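# Week 4: Reading a vendor pitch (table-clearing kits)

Course: Automation Purchasing, section B. Instructor: Nobuhle Coetzee

Bring your marked-up copy of the Surine brochure. We'll spend the first half hour on page one, where most of the trouble is.

Surine sells a two-arm bench kit and, on top of it, a yearly service called Astov. The service is supposed to teach the arms your own chores. The brochure says it will "clear any table." Write down what you think *any* covers before you read on. Then write down what *clear* covers. Last term the class had 11 different answers, and the sales rep agreed with all of them.

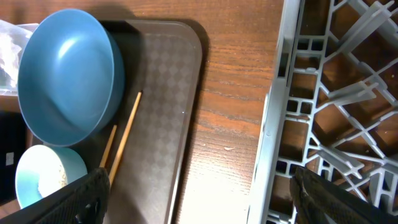
A price without a scope means very little. The kit is one line on the quote, and Astov is another, billed per task. Does "bowl to rack" count as one task if the bowl is a different size? Kobe Lambrechts asked the company this in writing and got back a link to the same brochure.

## What counts as a mess

Demo tables tend to be set by people who want the demo to go well. When you judge one, ask which items need a decision and which only need a grip. A plate goes in the rack, fine. A bowl with a crumpled napkin and a torn snack wrapper inside needs emptying first, and the two paper cups on the same tray still have a little pink and pale green in the bottom. Does the quote include any of that? I couldn't find a line for it.
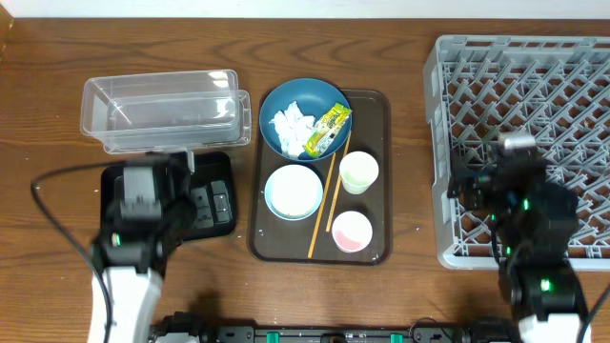 Now the success rate. Surine claims 863 cleared tables out of an unstated number of tries. That number is useless to a buyer. Ask for:

- total attempts, including the ones stopped by hand
- who set the table, and whether they knew the script
- how long a person stood next to it
- what happens after a drop

Amber De Bruijn ran a pilot of a rival kit from Maes and logged roughly 200 attempts. Her log is in the shared folder. It's dull reading and far more use than the brochure.

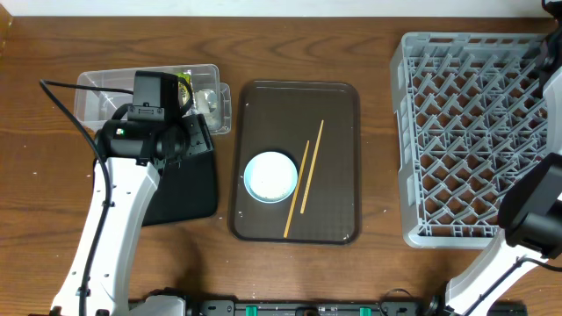
Her log has a column called "help given," and I'd like you to copy it. Vendors usually report a run as good if the table ends up clear. A nudge of the tray by a human hand disappears from that kind of record.

## Small items and leftovers

Cornel Furtună will argue the vendor's side on Sunday, so prepare for him. He'll say that thin objects are a solved problem. Perhaps they are, on a bare surface with one object at a time. Ask him about two chopsticks lying nearly parallel on a tray, next to a small dish that still has something like rice in it. Does the dish get scraped, or does it go into the rack as it is? Either answer may be acceptable, but it has to be in the contract.

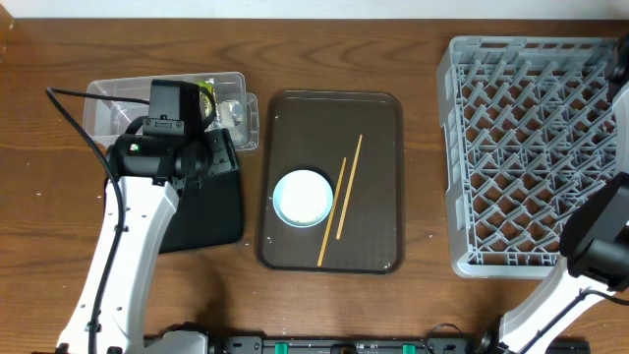
**For next time:** rewrite the brochure's first paragraph so that every claim could be checked by a stranger. One page. Wadton's offer is optional reading, and I don't think much of that one either.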